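About Codport

Codport is a language school over a hardware store. We teach evening classes in Portuguese, Polish, Vietnamese and, when enough people ask, English for people who already speak it but have to write reports.

Isla Faulkner started the school after failing the same Polish course twice. Her theory was that the third attempt would go better if she hired the teacher herself. Dariusz Dudek took the job on the understanding that it would last until April. He has stopped mentioning which April.

We keep classes small, partly out of principle and partly on account of the chairs. A term is 12 weeks. You get one evening a week, a workbook called Giso that we wrote ourselves, and homework that your teacher will ask about in front of everyone. Giso is in its fourth edition. The first three had a chapter on trains that sent every student to the wrong platform.

Last year 422 people signed up for a course and 176 of them came back for another. We like to think the rest became fluent.

The Vietnamese program goes by the name Phí, which means "fee." It was supposed to be a placeholder on the price list, and then it got printed on the tote bags. Our Vietnamese students find it very funny and have asked us to leave it alone.

There are no exams. There is a conversation night at the end of each term, called Brastance for reasons lost with the old website, where you talk for ten minutes to someone you have never met. Topics are drawn from a bowl. Plumbing comes up more than you would expect.

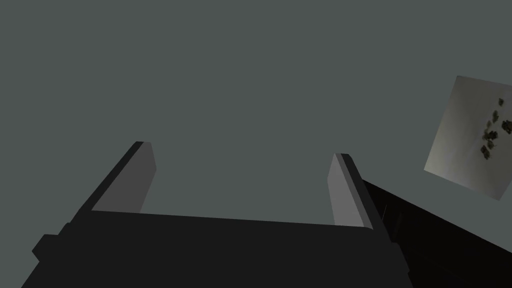 My ten minutes were on plumbing and I had prepared for cheese, but the woman across from me was patient and I now know the Polish for "washer." I would sign up again, though I wish the homework came with an answer key.
Martin

The answer key is at the back of Giso, after the index. New terms open for enrollment at the front desk, up the stairs and past the paint.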